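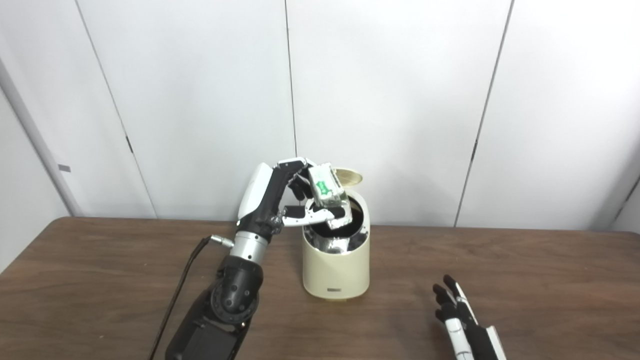

Acta de la reunión de convivencia de la oficina Skadavell, segunda planta
Noviembre, 16:00

1. Acta anterior. Se aprueba sin lectura, como es tradición.

2. Sala de descanso. Se constata que los briks siguen apareciendo sobre la mesa de madera, a veces a un palmo del cubo. El cubo color crema se queda donde está, encima de la mesa: en el suelo se tropezaba con él y en el pasillo se lo llevó Levchenko, la empresa de al lado, que lo devolvió lleno.
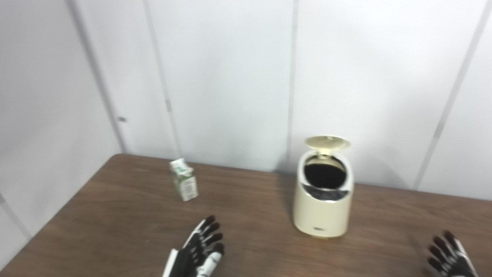 Punto 2: brik abierto y cubo con la tapa levantada, mesa de la sala de descanso.

Se acuerda que cada cual tire lo suyo el mismo día. Una propuesta de multa de 50 céntimos por envase se rechaza por 2 votos — los dos de quienes más leche beben, según consta a petición de una tercera parte.

3. Bolsas. El pedido a Stoston asciende a 805 unidades. Preguntado el motivo de las cinco últimas, no hay respuesta. Se usarán hasta agotarlas, sea cual sea el color.

4. Presupuesto. Quedan 2.110 euros. Se aplaza la compra de un segundo cubo, que tendría que ir en otra mesa, que también habría que comprar.

5. Ruegos y preguntas. Se ruega bajar la tapa después de usar el cubo. Se pregunta cuándo vendrá Postach a revisar la nevera. Se desconoce.

Se levanta la sesión a las 17:10.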